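FOR IMMEDIATE RELEASE

Stadotar Would Like You to Put the Fruit Somewhere

New two-piece set from Sesard gives the kitchen counter one plate, one bowl and fewer excuses

LERECK, October. Housewares maker Sesard today announced Stadotar, a plate and bowl meant for the part of the counter where mail, keys and bananas go to be forgotten. The plate is pink and shallow. The bowl is green, and a good deal bigger, in keeping with what most people bring home from the store versus what they meant to buy.
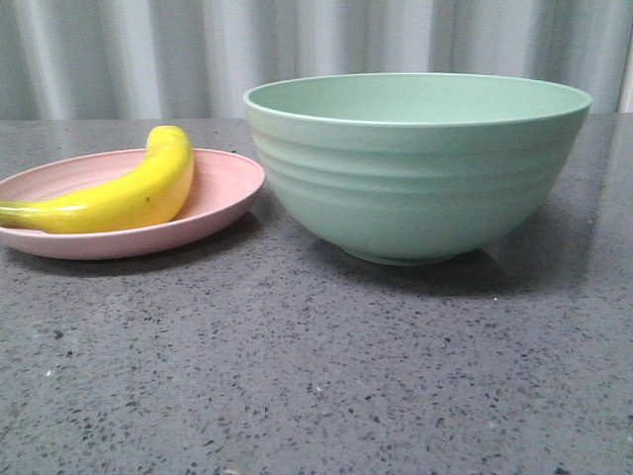 Sesard tested the set in 56 homes over 30 days. Households were told to use the plate for fruit they planned to eat that day and the bowl for everything else. By the end of the first week, most had stopped planning. The company logged 1,306 pieces of fruit, more than half of them bananas, and considers the matter closed.

Moving a banana from the plate to the bowl takes one trip and no training. Sesard has printed directions anyway, on a card that comes in six languages.

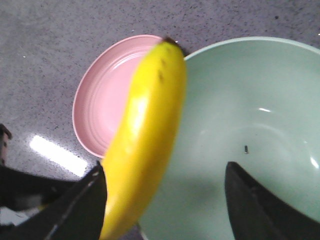
Colors and Availability

Stadotar goes on sale Wednesday at Valentini kitchen stores and through the Sesard catalog. Pink and green are the only colors. A beige version was discussed at some length and the meeting ran past lunch.

The plate and bowl are sold together. Requests for a second plate will be read with interest.

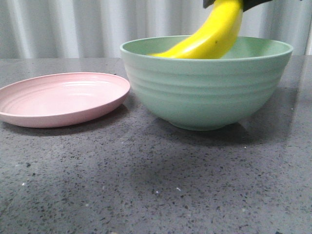 The Stadotar plate and bowl, with banana. Fruit not included.

About Sesard

Sesard makes plates, bowls and a lid that fits most of them. Its office and showroom are in Lereck, above the Valentini store. Press samples are available on request and should come back clean.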